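Last updated: 26/10/2018

Lamp is here. Finally. Ordered it in February, cancelled it, reordered it, then it sat in the Kistbridge depot while they looked for a street number that has been on our mailbox the whole time. Anyway.

For those who asked after the last post, I went with the white one. I know, I said black. Ornella talked me out of black, she said it would look like a dentist's. The white one is the flat-head kind, long rectangle of a head on a jointed arm, flat base. No clamp. I've had it with clamps, the old Barbieri chewed two grooves in the edge of my last desk and I'm still cross about it.

Price was $95 plus shipping. Not cheap for a lamp. Not dear either if you've priced the Turau ones lately, good grief.

So, desk job for this weekend is to get rid of the big overhead light for evening work. It's a horrible colour and it puts my own shadow right on whatever I'm trying to read. I want the light low and off to the left, head parallel to the desk, arm tucked back so my elbow doesn't clout it. That's the plan. Last lamp was on the right and I'm right handed, ten years of writing in my own shadow, no idea why I put up with it.
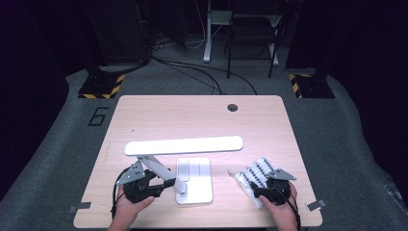 The other thing is height. Most people set these way too high, I did for years. If you can see the underside of the head from your chair it's too high, drop it till the glare goes. Then tip the head a touch toward the wall. Ettore Valentini has a long rant about this on his page, wich is worth reading if you can get past the bit about candles.

Also – cords. Do the cord before anything else goes back on the desk. If your desk has one of those round holes at the back, use it, thats what it's for. I ran the old one over the side for years and caught it with my knee every single time I stood up. Leave a bit of slack underneath or the arm won't swing all the way.

And pens. I'm not putting the pen mug back. Half of them are dead. Plan is one tray, in the drawer, everything lying flat so I can see what colour I've got. We'll see how long that lasts, I give it till Christmas.

Questions from last time, quick ones. Yes I still have the Lilturow chair, no it's not for sale. Yes you can use a floor lamp instead, I just don't have the floor. No I haven't tried the clip-on kind, somebody lend me one.

Still to do: measure for the shelf, find the good screwdriver, take the Barbieri to the recycling depot (they take lamps now, bulbs go in a separate bin, ask at the gate). Might paint the wall behind too. Ornella says grey. We'll be discussing that.

More Sunday if I get to it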